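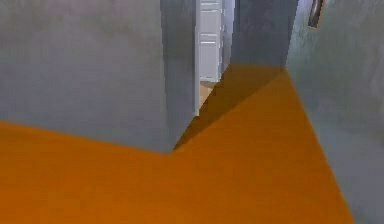 Progress report, April
Project Lultar: learning to get around indoors in simulation
Prepared by Giang Lã for Lewis Menzies, Prarinness

We're having a very good spring! The agent now finds its way through houses it has never seen, using only what its own camera gives it, and the change that got us there is a small one.

Until March we trained on sharp, clean renders. The agent did well on those and then fell apart in new houses, mostly at side openings, which it drove straight past. Ngọc Khương suggested we train on coarse frames and repaint the walls and floors at random between runs. With color no longer a reliable clue, the agent leans much more on corners and edges. It started turning into side rooms within 2 days of training, and we all crowded around Ngọc's screen to watch.

Đạt Nghiêm added a short memory of 7 past frames, so a doorway that slips out of view isn't forgotten right away. That helped most in narrow passages.

Still open: long blank walls. When a wall fills most of the view, the agent tends to slow down and swing back and forth. Nghĩa Huỳnh is trying a small reward for steady headings — early runs look promising, but they use only 3 houses, so please don't quote them yet.

Next we move to the Nulard house set and write up the repainting work. We'd also like to keep our computing time at Châu through the summer, and Đạt will send the request separately.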